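The Last Chore: Can a Machine Clear Up After Us?

By Juwita Menon
25/07/2022

Every few months somebody promises me that I will never tidy again. The promise comes with a short film, in which a machine folds a towel or carries a cup to the sink. The film is nearly always played faster than life. When I visited Coutinho, a small company in Satdale that builds arms for light work, I asked to see everything at normal speed, and they agreed without argument.

The engineers there do not speak much about dishes or laundry. They speak about desks. A desk, they told me, is the hardest place in a building, for no two things on it are the same and no thing has a fixed home. In a shop, the box of cookies belongs to the shelf with the other boxes. On a desk it can be rubbish, or it can be someone's lunch. A person knows which one by picking it up. The machine can also pick it up, but then it must decide, and here the trouble begins.

Their newest program, called Nerby, was tested on 334 different objects before the spring. It took hold of hard boxes very well. With thin plastic it did poorly, and with fruit it was so careful that I had time to finish my coffee. In one long trial it made 3,547 attempts to lift and place, and 63 percent of them ended with the object in the correct spot. I thought this was a low number. The engineers were quite proud of it, and after one day of watching I understood them better.

A folding stand, for instance, looks simple. I close mine every evening without a thought. For the arm it is a thing with joints, which changes its shape at the moment one touches it. A notebook is flat and gives the fingers no place to enter. Bottles roll.

At Falham, a parts workshop not far away, they have used an older arm for two years. It sorts metal pieces that arrive in the same tray, always in the same position, and the workers seem satisfied with it. They have not asked it to clean the break room. One of them, who is 51, told me she would buy a machine for that purpose on the same day it was sold, and she would pay for it herself.

Coutinho will repeat the long trial in August, with softer fingers and a larger set of groceries. They have invited me to come back, and I have said yes. My own desk can wait until then.

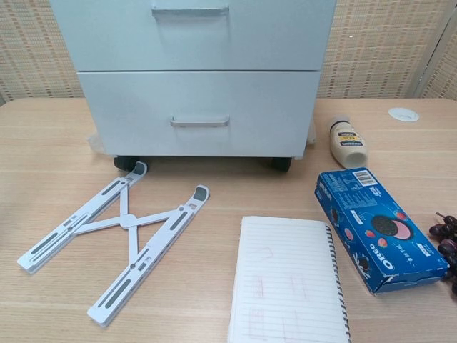
Photo: Juwita Menon. A desk with a drawer unit, folded stand, notebook, cookies, a bottle and grapes.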